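In Praise of Mending Things Badly

I own a gray wool sweater with a darn on the left elbow that looks like a small pancake. I did it myself, in March, with the wrong color yarn and a lot of swearing. People point at it. I love it!

My friend Korkor Quartey taught me. She has been mending since she was a kid, and her patches vanish so completely that you'd need a flashlight to find them. Mine took nearly 3 hours and two podcasts, and I had to unpick the first try because I'd sewn the sleeve shut (both layers, very neatly, best stitching I've ever done).

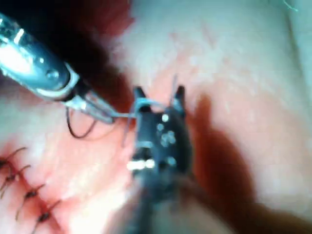
Curved needle, dark thread.

What bugs me is how we talk about this stuff. Either it's a cute hobby for people with free afternoons, or it's a moral duty and you should feel terrible about every sock you ever tossed. I don't feel terrible. Some socks are done. But I do think we've gotten scared of the middle ground, where you fix a thing so-so and go on wearing it.

A new sweater like mine was $116 when I looked. The yarn was a leftover ball from Korkor's basket and the needle came from a drugstore kit. I'm not going to pretend I did it for the money, though. I did it because I'd worn that sweater on every cold morning for years and I wasn't ready to break in another one.

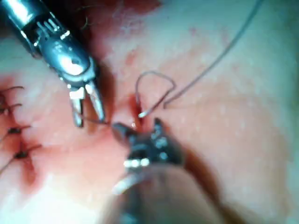

A short strand of thread and two instruments at a suturing site.

So my pitch is pretty small. Pick one thing from the pile on the chair (you have a pile, I know you do) and sew it up this week, even if it puckers. Use the ugly thread. Korkor says my tension is still awful and she's right, but the elbow is closed and I'm wearing it as I type this. Next up is a coat lining, and I've already lost the needle.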